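My year of learning to mend (and why I can't stop telling people about it)

March 2026

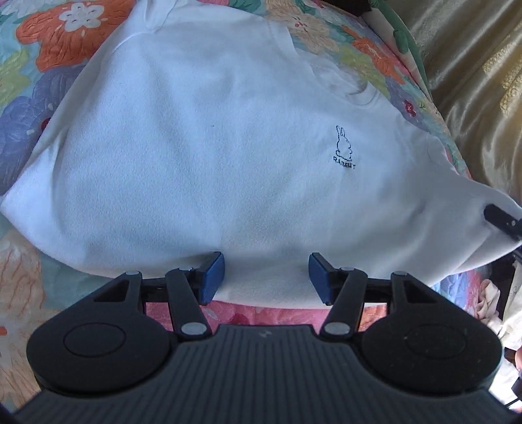 I have been meaning to write this one for ages. If you've met me in the last twelve months there's a fair chance I've already told you all of it over a cup of tea, possibly while holding your sleeve and looking closely at the cuff. Sorry. I've become that person. But I love it so much, and a few of you have asked how I got started, so I'm going to put it all down in one place.

It began with a jumper. A green lambswool one, bought from the market in Disstead when I first moved here, and worn so often that the left elbow went. First it was a thin patch, then a hole you could get a finger through, then one you could get the whole elbow through. I put it in the charity bag. I took it out of the charity bag. I did this 2 more times over the winter (I know) and then my friend Gemma came round, saw it hanging over the banister and said, "You could just darn that."

I said I didn't know how. She said she'd never done it either, but her gran had, and how hard could it be?

Quite hard! The first darn I ever made looks like a small grey spider has been flattened on the elbow. I pulled everything far too tight, so the wool puckered up all round it, and I'd used sewing thread instead of yarn, which cut into the knit every time I bent my arm. I wore it anyway. I wore it to the shops feeling as if I'd knitted the whole thing from scratch.

What I got wrong, in the order I got it wrong

Thread first. If you're darning a knitted thing, you want yarn close to the thickness of what's already there. A bit thinner is fine. Sewing thread is for woven cloth, shirts and sheets and so on. I now keep a biscuit tin of odds and ends of yarn, and people have started giving me theirs, so the tin has become a drawer.

Next, the tightness. You need something behind the hole to hold it open. Proper darning mushrooms are lovely and I do have one now, but for months I used an orange, and it worked nicely apart from the smell. A jam jar is good for socks. A ladle is good for toes.

And then the edges. I was starting my stitches right at the hole, where the wool is weakest, so the darn simply pulled away and took some of the jumper with it. Go further out than feels sensible, well into the sound fabric. My second attempt on that elbow was nearly twice the size of the first and it has held ever since.

The class

Once I'd done four or five things at home I got greedy and wanted to know how to do it well. There's an evening class above the old bakery on Poris Street, five weeks, taught by Birgit Tiedemann, who used to repair theatre costumes and can look at a torn seam and tell you which way you were reaching when it went. I was nervous about going. I needn't have been. There were people there with beautiful needle cases and people who'd never threaded a needle, and we all spent the first evening doing running stitch on scraps of old pillowcase and chatting.

Birgit's big thing is washing before you mend. It sounds dull but it has changed everything for me. Dirt hides weak spots, and cloth shrinks a little, and if you patch first and wash second the patch and the garment can have a disagreement. She also makes everyone turn the piece inside out and hold it up to a window. You see all the thin places that way, the ones that haven't become holes yet, and you can run a few lines of stitching through them while you're there. I do this to everything now. I did it to the curtains.

The man at the next table, Dwight, was working on a canvas bag that he'd already patched so many times that it was mostly patches. He did the neatest corners I've ever seen. He taught me to round them off: a patch with square corners will lift at the points and start to peel, while a rounded one just stays put. Such a small thing! I went home and redid the knees on my gardening trousers that same night.

Showing the mend or hiding it

Everyone seems to have feelings about this. When I began I was sure that a good mend was one you couldn't see, and I spent a silly amount of time trying to match a navy that simply would not be matched. In some lights it was spot on and in others it looked like a bit of school uniform had wandered in.

These days I mostly go the other way. The green jumper has a mustard elbow. I have grey socks with bright pink heels, and they are my favourite socks by a mile. If the colour is clearly different, it looks as though you meant it, and you did mean it, so that's fine. For smart things I still try to be discreet. I have one good wool coat and the lining had gone under both arms, and I did that in the closest dark red I could find, in tiny stitches, by daylight, with the radio on. It took an entire afternoon and I was so happy.

Jersey and sweatshirt fabric deserve a mention because I get asked about them more than anything. They stretch, so your mend has to stretch too. A small hole can be closed from the back with a ballpoint needle and a few loose stitches, catching the little loops along the edge so they don't run. Cuffs are the part that usually goes first, and for those I do a simple blanket stitch all the way round, not too tight, in cotton thread. It firms up the edge and looks quite cheerful. Don't iron the fluffy side flat afterwards. I did that once and it never forgave me.

What's in my kit

I've bought very little. A packet of mixed darning needles with blunt ends. A packet of sharps. Small scissors that I hide from the rest of the house. A darning mushroom, second-hand, with somebody's initials scratched underneath, G.B., which made Gemma gasp because they're hers too. A piece of tailor's chalk. Some beeswax for when the thread keeps knotting. And fabric scraps, for which I've found the best source is the shirts that really are past saving. Cut off the buttons, keep the back panel, and you've got patching cotton for years.

My one extravagance was a reel of silk thread that cost me £29 with the postage. I've used it once. I like to look at it.

The mending table

This is the bit I'm most excited about. In June a few of us from the class are having a mending table in the library, the big room at the front with the good windows. Bring something that needs doing and we'll sit with you while you do it. We won't do it for you (well, Dwight might) but we'll lend you the needle and get you started. Ravindra from the library has been brilliant about it and has printed 300 little flyers, which seemed like a huge pile until I started leaving them in every café in Disstead, and now I only have a handful left.

I'm bringing oranges.

If you'd like to have a go before then, please start with a sock. Socks are small, they're hidden in your shoe, and you can do one in an evening. Pick a thick one. Put it over a jar, use yarn in a colour you like, and go up and down across the hole in rows with a bit of space between them, then turn it and weave over and under. Leave a tiny loop at the end of each row so there's some give. If it comes out lumpy, wear it round the house for a day and then wash it, and the lumps settle a good deal.

And then do the other one, because by that time it'll be thin too. They always go in pairs.

I've still got the flattened spider, by the way. I unpicked it when I redid the elbow and couldn't bring myself to throw it out, so it lives in the biscuit tin, pinned to a bit of card. Gemma wants it framed. I've told her she can have it for her birthday if she finally lets me at that cardigan of hers, the blue one with the pocket hanging off, which I have been eyeing up since Christmas.

Next post will be on buttons: shanks, how to make one, and why yours keep coming off. If you've got a button question, put it in the comments and I'll try to answer it or ask Birgit.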